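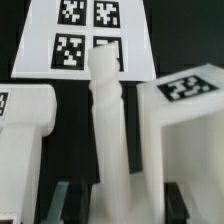
*Peg, with the four-tag sheet behind it.*

**1/ Print finish**

The peg comes from the Dulmont file. Layer lines run up the shaft and you can feel them with a fingernail. I sanded a test piece with 600 grit, then left the rest alone. A sanded peg sits looser than I want.

**2/ Part numbers**

Numbers are molded in at print time, under the tag. Ink rubs off. Shallow numerals are hard to read in flat light, so the next batch from Verstraete gets deeper ones.

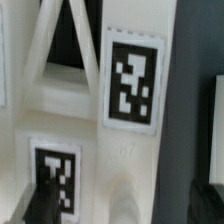 **3/ Layout**

Tagged parts go on the dark top, H-frame on the left, tall block on the right. The four-tag panel sits in the middle on its own block. A dark top under white plastic keeps the edges easy to find.
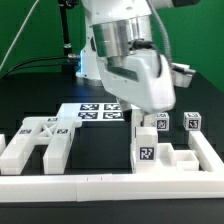 p. 4/5

Tags are printed, then cut with a knife at 90 degrees to the print. Keep the white margin. Trim into it and the tag stops reading at low angles. Glue is Sasport stick, 2 thin coats.

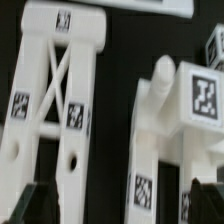 The X brace stays in the Kostine revision. Without it the legs spread when the crossbar is loaded. Leg holes keep their current diameter. Files go up Wednesday.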